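### 3.2 Equipment planning and costs

The budget for the Gulgate bench was fixed before any of the tasks were chosen. This is the usual order in small laboratories, and it shaped most of what follows. We had one arm on loan from the Wadside teaching stock and money for a gripper, a wrist camera, a year of spare parts and the objects to be handled.

Two suppliers, Vultar and Unnithan, were asked to quote for a two-finger gripper. The Vultar quote was lower at £3,000 but left out the mounting plate and the cable, which together came to £414. Unnithan included both and asked for a longer delivery time. We chose Vultar and ordered the missing parts on the same day. Marlina Hartono kept the purchase records, and all prices given in this section are taken from them.

Spares were harder to plan. The parts that wear are the fingertips and the pins in the linkage, and neither supplier would state a service life for them. We set aside £110 for fingertips and treated the pins as a repair cost to be met from the general fund. A laboratory running longer sessions than ours should put the pins in the equipment budget from the start.

Objects for the tasks cost very little by comparison. Tableware was bought in ordinary shops, and pieces were picked for their shape and for how easily a broken one could be replaced. Figure 3 gives the wrist camera's view of the gripper beside a white bowl. 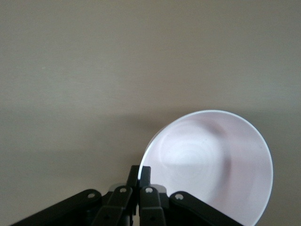
**Figure 3.** Wrist camera view: closely spaced fingertips by the rim of a round white bowl.

The camera was the one item we would now budget for differently. We had priced it as a single unit with no spare, and a replacement could take up to 5 weeks to arrive. Elsie Bloxham's revised plan for the second bench includes two cameras and pays for the extra one by dropping the carrying case. The revised plan also moves the order date to June, so that delivery falls outside the teaching term.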